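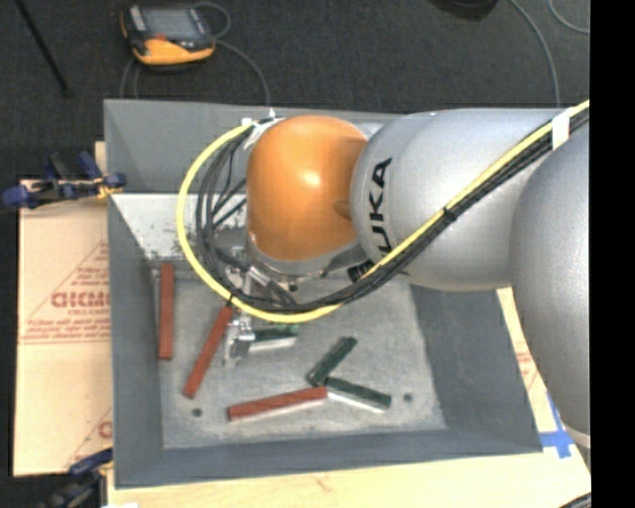
Robot arm above a grey bin holding red and green bars

Grokus is a touring stage show that combines spoken comedy, short films and live readings. It grew out of a series of online videos of the same name and is produced by the company Lolliswood. The show has been staged in theatres and converted halls, and a book based on its material is sold at performances and through shops.

Background

The online series consisted of short sketches on household subjects, among them school runs, shared kitchens and family holidays. Episodes were filmed in a single room with a fixed camera and ran for between two and six minutes. Early episodes had no title card and were later re-edited to match the rest of the series. Viewers were invited to send in written accounts of events in their own homes, and several of these became the basis of later sketches.

Lolliswood began to adapt the series for the stage after a trial reading at the Zitby Playhouse in January. The trial used no set and lasted under an hour. The company kept most of the spoken material but dropped the musical links, which had been played from a recording.

Format

A performance is in 2 parts with an interval. The first part is scripted and contains 13 items, of which the order is fixed. The second part is a reading from the book followed by questions from the audience. Questions are written on cards before the show begins and are drawn from a box on stage.

The films shown between items are taken from the online series, in some cases with new sound. They are projected on a screen at the rear of the stage -- or, in halls without a rear wall suitable for hanging, on a free-standing screen at the side. The running time is set by the second part and varies from one venue to another.

Tour

The first full tour opened at Zitby on 02/08/2024. The opening venue was chosen by the booking agent on grounds of availability. Later dates took in smaller halls, where the seating was limited to 200 and the free-standing screen was used throughout. The largest audience of the tour, at the Gündoğdu Hall, was recorded by the producers as 3121 over all performances at that venue.

Two changes were made during the run. The fourth item, a monologue on the subject of lost gloves, was shortened. The book signing, at first held in the interval, was moved to the end of the evening after delays to the start of the second part.

Book

The book has the same title as the show and was published by Lolliswood under its own name. It contains the text of the scripted items, a selection of the accounts sent in by viewers and a short introduction on the making of the series. Items cut from the stage version are printed in an appendix. The paperback edition corrects several captions and leaves out the index.

Recordings

A sound recording of the scripted part was made at the Gündoğdu Hall and issued as a download. The audience questions were not included. No film of the complete stage show has been released, although extracts have been added to the online series.

See also

Spoken word performance
Book tour
Web series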